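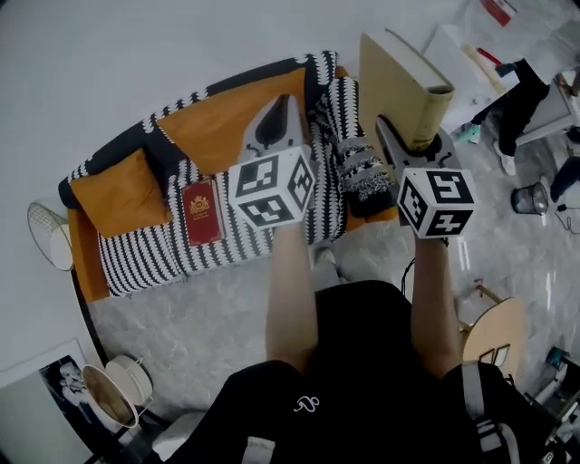 The Dirnico grippers at work in a living room, the right one closed on a hardcover book.

Home-built grippers collect their first thousand recordings
31/07/2026

A pair of hand-held grippers, designed and assembled in a private home, has now been used to make 1,027 recordings of ordinary household tasks. The project carries the name Dirnico and was started by Mohit Rathore, who did the design work in his evenings and printed most of the parts at the Magnusson shared workshop.

The grippers are held by a person, one in each hand. A camera on the tool records what the jaws are reaching for, and the white cubes with black square patterns allow the software to calculate where each hand is and how it is turned. The recordings will later be used to train a robot arm, which Rathore is building in the same home and which does not yet have a working elbow.

The tasks are simple ones. Books are picked up and moved, cushions are set straight, small things are collected from the sofa and put back in their place. According to Rathore, the thin objects were harder than he expected. A booklet lying flat on fabric gives the jaws nothing to hold, so the person has to push it a little until one edge rises. "With my fingers I do it without thinking," he said. "With the gripper I had to learn it again, and I was quite slow in the beginning."

Heavy books brought another problem. The first jaws opened by themselves under the load, and the present version has a stiffer spring and a longer lever for the finger. Each gripper now weighs 896 grams with its camera. Rathore would like to lose some of this weight, as a long session is tiring for the wrists, but the housing has already cracked once when he made the walls thinner.

The costs were kept low. The material for both tools came to up to 500 dollars, without the computer, and the most expensive single item was the cameras. The small motor controllers for the future arm are from Noltel and were bought second-hand. For the calibration Rathore uses a free program called Prornau, which he says is good but has a manual of only one page.

The build took 12 versions of the jaw alone. Some of the early ones are still kept at Magnusson in a drawer, where members may look at them and take the screws if they need some. The drawing files for the current version are on the project page, together with a list of parts and a note on which colours of plastic print badly. Grey was chosen for the housing for no special reason – it was the spool that was on the machine.

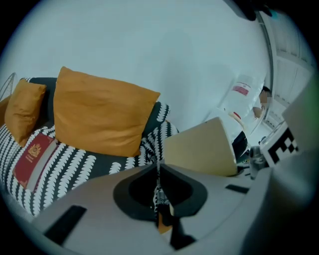
Alfredo Tan commented on the project page that the patterns on the cubes should be printed larger, because his own copy of the tool loses its position whenever the hand turns away from the light. He had also glued a strip of bicycle tube inside the jaws and found that the grip on glossy covers became much better. The tube leaves black marks on light paper, he added, so he does not use it for anything he wants to keep.

Rathore answered that he had tried a larger cube and knocked it against door frames too often. The strip he finds a good idea, and he will test it with silicone in place of bicycle tube. He has asked other builders to send their measurements, in particular how much the position drifts during a longer recording. On his own tools he resets it between tasks.

An open evening at the Magnusson workshop is planned for September. Visitors can try the grippers themselves at a table with books and kitchen things, and the arm will be shown too if the elbow is finished by then. Those who want to print a pair should read the parts list first, as the bearings have to be ordered and the delivery can be slow.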